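Canonical

The staging site for Bullo had been indexed since January. 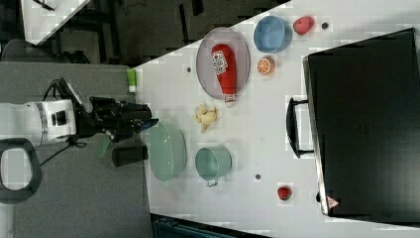 Ketchup on a gray plate, with a light blue bowl beside it.

Nayeli Lozano found it at 11 at night, while checking the rankings for the client's recipe section. The first result was correct. The second had the same title, the same summary and the wrong subdomain. She opened it. The page loaded in full, including a placeholder paragraph that Fredy Henao had written to test line length. The paragraph concerned a man who sold his house to buy a boat. It stopped at the point where he went to look at the boat.

She ran a site query and exported the results. Every recipe had a copy. Every copy had a canonical tag that pointed to itself.

She opened a ticket and set the priority to 2. She described the fault, attached the export and listed the steps: restore the authentication on staging, submit a removal request, correct the template, recrawl. Under "Cause" she wrote "Unknown," and then looked at the commit history.

The robots directive had been deleted in a commit with the message "cleanup." The author was Zoila Zapata, who had left the company in the spring. The reviewer was Nayeli Lozano. Review time was three minutes.

She did not remember it. She read the diff twice. It removed 12 lines, most of them comments, and the directive was in the middle. She would have approved it again at that speed.

Fredy was still online. She sent him the link.

"Is the boat thing live?" he wrote.

"It ranks," she wrote. "Third, for a phrase with the word 'mooring' in it."

He did not answer for a while. She used the time to draft the removal request. The form asked whether the content was outdated, sensitive or duplicated, and allowed one selection.

"Has anyone read it?" he wrote.

She checked the logs. Staging kept them, although no one had configured it to. The recipe copies had almost no visits. The page with the paragraph had a steady line, small and flat, with one address returning most mornings before six. The visits lasted longer than the text required.

"One person," she wrote. "Repeatedly."

"Do they scroll?"

"To the end."

She changed "Unknown" to "Directive removed in commit, approved by me." She assigned the ticket to herself. The authentication fix took one line, and she had it ready to deploy before midnight. The deployment window was open.

Fredy was typing. The indicator stopped and started again. Then a commit appeared on the staging branch, with no ticket number and no reviewer. It changed one file. She opened the diff and read four new sentences, in which the man stepped aboard and found that the engine ran.

She approved it and scheduled her own change for seven in the morning.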